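8 août 2025

Rentré à 19 h, les jambes lourdes. Journée portes ouvertes chez Wotance, où travaille Flora Gourlay. Elle m'avait inscrit en mars et j'avais presque oublié. Train, puis bus, puis un quart d'heure à pied le long de la voie rapide.

Nous étions un petit groupe, surtout des gens du métier. Hamish Geddes a fait l'accueil et un exposé trop long sur l'histoire de la maison. Café correct. On nous a ensuite montré la cellule de tri, que j'avais déjà vue en vidéo. Elle s'est arrêtée une fois, un bac mal posé, et un technicien l'a relancée sans commentaire. J'ai noté le débit annoncé, 800 pièces à l'heure. Je demanderai à Flora si c'est avec ou sans les arrêts.

Le plus intéressant venait après, à l'étage. Ils y enregistrent des gestes faits par des personnes, avec des pinces tenues à la main, une dans chaque main. Chaque pince porte un cube blanc couvert de codes carrés noirs, qui sert à retrouver sa position. Soledad Zavala dirige cette partie. Elle parle vite et répond aux questions, même aux mauvaises. Le projet s'appelle Coda. Ils ont 2000 séquences et en veulent beaucoup plus.

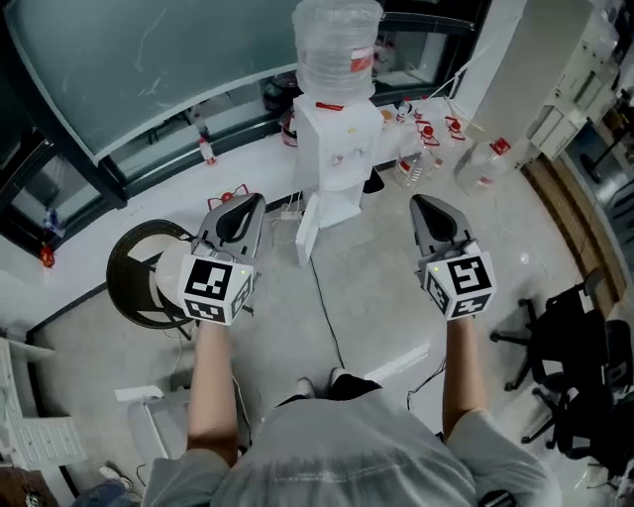 J'ai essayé à mon tour, après Kamlesh Bhatt. Il fallait prendre un gobelet, le poser dans une boîte, revenir au départ. J'ai fait tomber le gobelet deux fois. On sent peu ce qu'on serre, et le poignet fatigue vite à cause du poids en avant. Soledad m'a dit de ralentir et de garder les cubes bien dégagés. La troisième fois, c'est passé. Une séance dure 40 minutes pour eux -- je ne tiendrais pas.

Question posée à Soledad : que fait-on des essais ratés ? Ils en gardent une partie, étiquetée à part. Kamlesh pense qu'il faudrait tout garder. Ils en ont discuté un bon moment et j'ai perdu le fil quand ils sont passés au filtrage.

Déjeuner sur place, salade de riz. Parlé avec Chia-jung Yen, qui monte un petit atelier de conditionnement et cherche une solution pour les sachets souples. Je lui ai déconseillé les ventouses d'après notre expérience de l'an dernier. Elle m'enverra des échantillons au bureau.

Pas eu le temps de voir la salle de mesure. Flora propose que je revienne en semaine, sans le groupe.

À faire : écrire à Soledad pour le modèle des doigts de pince, retrouver mes notes sur les sachets, rendre à Hamish le badge visiteur no 1738, resté dans ma poche de veste.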